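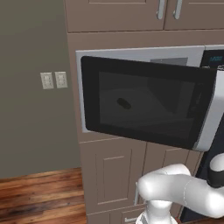
The kitchen team at Clirnden spends most of its day closing microwave doors. The doors are simulated, and so is the white arm that closes them, but the person steering the arm is real and sits at a desk with a controller in each hand.

The group collects demonstrations for a learning system it calls Dillo. I spoke with the lead of the collection team, who asked that the story be about the work and agreed to talk on that basis.

"People assume we write the motions," the lead said. "We don't write any motions. Somebody does the task, we record it, and the model learns from the recording. If the recordings are bad, the model is bad."

A task starts as one line of text, such as "close the microwave door." The simulator picks a kitchen, puts the robot near the right appliance and changes the details: cabinet color, flooring, wall paint, what is sitting in the microwave. The operator then has to do the job from wherever the robot happens to start. In some kitchens the arm begins low, under the open door, and has to come out and up before it can push anything.

"That's a hard start for a new operator," the lead said. "They want to go straight up, and straight up is the door."

The team has nine operators. A shift is broken into blocks, with a rest after each one. On the microwave task, the group kept 267 recordings in April and threw out nearly as many.

I asked what gets a recording thrown out. Failing to close the door is the obvious one, but the lead said hesitation is more common. An operator stops halfway to think, the arm hangs there, and the system may learn that stopping is part of the job.

"You can trim a pause at the beginning or the end. In the middle you're stuck with it. We tell people, if you get lost, reset and go again. The reset is free."

Mistakes that get fixed are treated differently. If the arm slips off the edge of the door and the operator brings it back and finishes, the team keeps the recording and tags it. The lead would like more of those. "An early version of Dillo had only seen clean ones. It missed the door once and had no idea what to do next."

The kitchens come out of a scene builder called Mokelberg, which currently has 13 layouts for this task. Two of them are held back and never shown to the model in training. They are used only for testing.

There was some disagreement on the team over how much the small things in a kitchen matter – wall plates, the grain in the floor, where the cabinet handles sit. The lead used to think they were a waste of rendering time.

"I've changed my mind on that. If every wall is blank, the model can get used to blank walls. Then you put an outlet on one and it behaves a little differently. Not always. Enough that we noticed."

The next task on the list is opening the same doors. The lead expects it to go slower, as the arm will have to get hold of something and pull. Operators have been practicing on it in the afternoons, and none of those recordings have been kept so far.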